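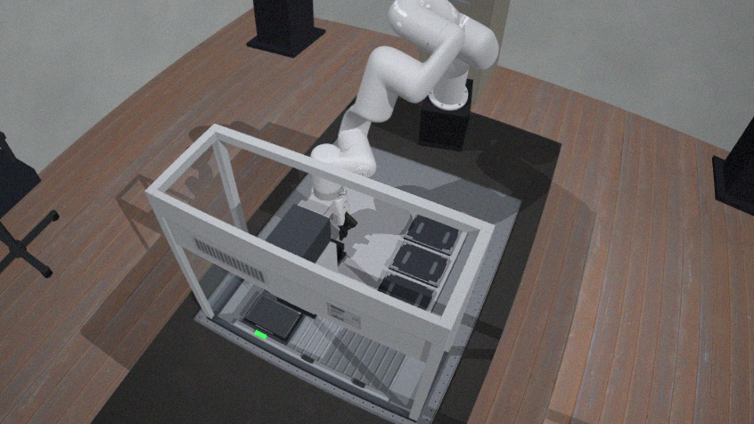 How many whetstones do you need to keep ordinary kitchen knives sharp?

Two will do it for most home cooks: a coarse one around 400 grit to put a new edge on a dull knife, and a fine one at 3000 grit to smooth that edge out.

I get asked this a lot, usually by people who have just spent an evening looking at stones online and come away with a shopping cart full of eight different grits, a leather strop, a holder, a flattening plate and a headache. I was that person. I bought a lot of that stuff (the angle gadget was a real low point) and most of it lives in a box under the sink now. What stays out on the counter is a 400 stone, a 3000 stone, an old dish towel and a cork. So that's what I'm going to show you how to use.

What you need

My coarse stone is a Griltex 400, plain gray, nothing fancy. My fine one is a Brondier 3000, a little softer, and it feels almost buttery when it's wet. I got both at Meireles, the hardware store on the hill in Plarnley, but any store with a decent knife section will have something close. If you can only buy one stone today, get something in the 1000 range and come back to this page for the technique, which is the same.

Besides the stones:

- a damp dish towel, folded flat, or a rubber shelf liner
- a bowl of water you can dip your fingers in
- a black permanent marker
- a wine cork
- some newspaper or junk mail for testing
- a ripe tomato, if you have one and feel like a salad later

Start with a knife you don't love. Please! My first one was a wedding-present chef's knife and I put a long scratch up the side of it that I still see every time I cut an onion. A cheap paring knife is a great practice knife. The blade is short, so there's less to keep track of, and it doesn't matter one bit if you scuff it.

Soaking the stones

Read the little leaflet that came with your stone before you do anything, because some want a soak and some really don't. My coarse one goes in a bowl of water until it stops giving off bubbles, and I go make coffee while that happens. My fine one just gets splashed on top. A stone marked "splash and go" should never sit in water, and I've read of people leaving those overnight and finding a crack in the morning.

Don't use oil on a water stone. Once it's in there, it's in there. And if your grandfather's stone is already oily and dark, that one's an oil stone, so stick with oil on it.

Setting up

Fold the damp towel so it's a bit bigger than the stone, lay it on the counter near the edge, and put the stone on top. Push it with the heel of your hand. If it slides at all, fix that first. I like the stone with the short end toward me, though plenty of people turn it sideways, and you should try both for a few minutes and see which your wrists prefer.

Light matters more than I expected. I work next to the kitchen window in the morning, with the overhead light off, and the edge of the knife shows up so much better that way. A dull edge catches the light as a thin bright line when you look straight down on it with the blade pointing up. A sharp one has nothing there to shine. 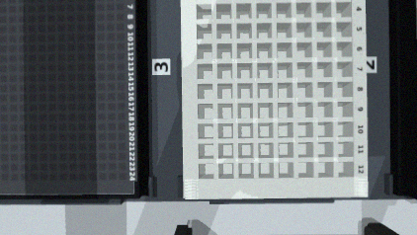

Finding your angle

Okay, so the angle is the part that scares everybody, and it scared me too. For a normal Western kitchen knife you want somewhere between fifteen and twenty degrees on each side. Hold the knife straight up from the stone, so it's at ninety. Tip it halfway down, that's forty-five. Halfway again, and you're a little over twenty. Now lower it just a hair more and stop. That's close enough! What you want is to hold the same angle from stroke to stroke, and being a couple of degrees off from what the book says is fine.

Now take the marker and color in the whole edge on both sides, the narrow slanted strip right at the bottom of the blade. Do one light stroke on the stone and look at it. If the ink came off only up high, near the flat of the blade, you're too low, so raise the spine a little. If it came off only at the very edge, you're too high. When the ink comes off across the whole strip, you've found the angle that was already on the knife, and all you have to do is remember what that feels like in your hand.

I still use the marker. Every time, on any knife that isn't mine.

The coarse stone

Hold the handle with your main hand, thumb or index finger on the spine for steadiness. Put two fingertips of your other hand flat on the blade, near the edge but not over it. Those fingertips decide where the sharpening happens, so the bit of blade right under them is the bit that's being worked.

Start at the heel. Push the knife away from you with the edge leading, gently, and then pull it back. I press a little on one direction only (pulling back, for me) and let the other one glide. After a few passes, slide your fingertips along a bit toward the tip and do it again. When you get to the curve near the tip, raise the handle slightly so the edge stays in contact with the stone. If your tips always come out dull, that's nearly always why.

You'll see gray mud building up on the stone. Leave it there, it helps. Add a few drops of water when things start to feel draggy, but don't rinse.

Feeling for the burr

Keep going on that same side until you can feel a burr on the other side. A burr is a tiny lip of metal that gets pushed over when you've ground all the way to the edge. Rest your thumb on the flat of the blade, on the side that was facing up, and drag it lightly down and off the edge, across it, never along it. If there's a burr, you'll feel a faint roughness, like a bit of tape with the end lifted.

It has to run the whole length, heel to tip. I cannot tell you how many times I've flipped too early out of pure impatience and ended up with a knife that was sharp in the middle and useless at both ends. If there's no burr at the heel, go back and do the heel.

On a really neglected knife this takes me 60 strokes a section, sometimes more. On one I sharpened last August and have looked after since, it's hardly any. Go by the burr and forget the clock.

Once you have it, flip the knife and do the other side until the burr has moved back across. Your off-hand side will feel clumsy. You can switch hands, or keep the same hand and turn the blade around, and I do the second one because my left hand is no good for anything but holding toast.

The fine stone

Rinse the knife and wipe it, or you'll carry coarse grit over with you. Then it's the same movements on the 3000 with a lot less pressure. Work one side, then the other, and then start alternating, a few strokes each, then one each, getting lighter as you go. The last few should be hardly more than the weight of the knife.

The burr will get smaller and smaller. To take off whatever's left, draw the edge lightly through the wine cork a couple of times, heel to tip, then do one more soft pass per side on the stone. Wash the knife with soap, dry it, and try it on paper. 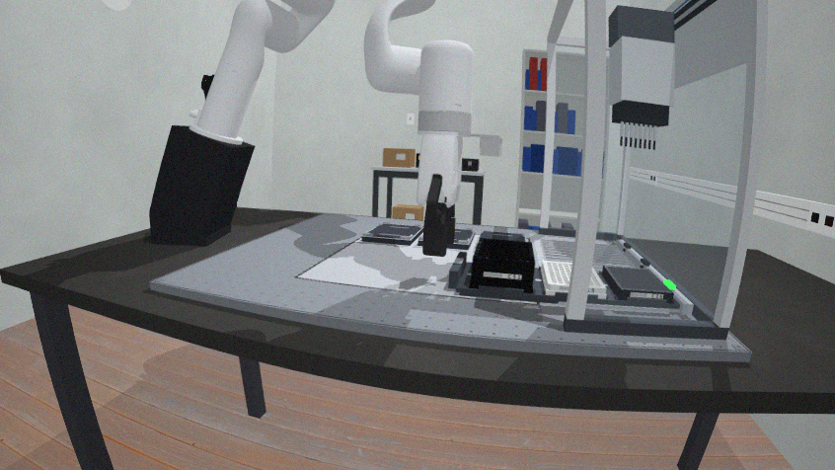
Why does my knife still tear paper after sharpening?

A leftover burr is the usual cause, so go back to the fine stone and alternate sides with very light strokes until you can't feel any roughness on either one.

If it only snags in one place, look at that spot under a lamp. You may have a small chip, and chips have to be worked out on the coarse stone, no way around it. Sometimes the knife cuts paper beautifully and skates right over a tomato, and that usually means the edge has been polished so much that it's lost its bite. A few light passes on the 400 and fewer on the 3000 brings it back.

Looking after the stones

Stones wear down in the middle, and a dished stone will round your edges over no matter how good your hands are. Draw a pencil grid across the top and rub it on a flattening plate, or on wet sandpaper taped to a piece of glass, until the pencil is gone. I do mine every few sharpenings. Then let them dry standing on edge in the open air, well away from the heater, and don't put them back in the plastic box damp (mine went green once, very gross).

How often to sharpen

I do my main knife every couple of months and the paring knives when they annoy me. In between, a few swipes on a honing rod before cooking keeps things going. Bread knives I leave alone. Serrated edges need a tapered rod and a lot more patience than I've got, and the one I own, a Brondier 1467, still goes through a crusty loaf just fine.

Wood or soft plastic cutting boards only, and hand wash, and please don't throw your knives loose in a drawer after all that work. A cardboard sleeve and some tape is plenty.

Related posts

How to flatten a whetstone on a kitchen counter
Honing rods: ceramic or steel?
Getting rust spots off a carbon steel knife
Oiling a wooden cutting board
Making a knife sleeve from a cereal box
How to sharpen kitchen scissors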